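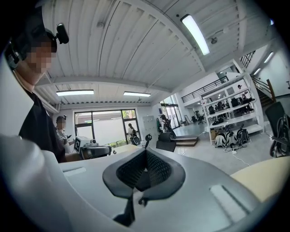 Grant reports – Community learning

Last updated: July

Trirkdale Evening Classes: progress report, second half of the grant year

The grant from the Drekuvex fund was for two things: to keep the evening English and bookkeeping classes open through the spring, and to start a lending shelf for people who can't get to the county library during its hours. Both are running. The lending shelf started later than planned and cost more than we budgeted.

Classes

We had 17 learners enrolled in beginner English at the end of June. The bookkeeping class is smaller. It lost people in April when the packing plant changed its second shift to start at 5:30, and we moved the class to 7:15 to get some of them back. A few returned. The others have asked for a morning session, and we don't have a teacher free in the mornings at present. We will look at it again in September.

The intermediate English class we wrote about in the last report did not go ahead. Too few people signed up to meet the minimum we had agreed with you, and the ones who did were placed in the beginner class with extra written work. The teacher reports that this is workable but slow, as she has to prepare two sets of material for the same evening. We have increased her paid preparation time by one hour a week, out of the money set aside for the intermediate class.

Attendance held up well until the middle of May and then dropped, as it does every year when the fields get busy. We don't count May and June absences against a learner if they have told us in advance. Most did.

Textbooks were a problem. The series we had been using went out of print in February and the new edition has different page numbers, so for a while half the room was on one page and half on another. We bought a full set of the new edition in March and gave the old copies to learners to keep at home.

Lending shelf

The shelf opened in April at the Gil branch room, two months behind schedule. The delay was over the lease. The landlord wanted the room insured for its contents separately, and the first quote we got was more than the shelving. A second insurer took it on for a sum we could manage, and the policy now covers both the books and the office equipment.

We spent $4,000 on the shelf against a budget of $3,000. The extra went on the insurance, on a secondhand catalog computer, and on replacing flooring near the door that had lifted. We covered the difference from our own reserve and are not asking for it back.

Borrowing has been strongest in children's picture books and in car repair manuals. The large-print novels have hardly moved. We had put a lot of those on the order, going by a survey done before the room opened, and most of the people who asked for them live on the far side of the river and have no easy way to get over to Gil. We are talking to the Jasumine senior center about keeping a box of them there and swapping it once a month.

Loans are for three weeks with no fines. Six books are overdue by more than a month, all of them manuals. We have sent a reminder card for each and will leave it at that.

Changes from the original plan

– The intermediate class was folded into the beginner class.
– Bookkeeping moved to a later start time.
– The shelf is open two evenings a week instead of three, until we can pay for a third.

Next six months

Beginner English will start again after Labor Day with a new intake. We plan to offer a short course on filling in tax forms in January, taught by the bookkeeping teacher, who has run one before in another town. The handouts are drafted and need to be checked against this year's forms once those are out.

We would like your agreement to move what is left in the travel line over to printing. Travel came in low this year – two of the teachers now share a car – and the printer has told us to expect higher prices from October. The total grant would not change. If you need this request on a separate form, please send it to the office and we will return it within the week.

Receipts for the shelving, the computer and the flooring are attached in the usual order. The receipt for the second batch of textbooks is a copy, and the original is with our accountant.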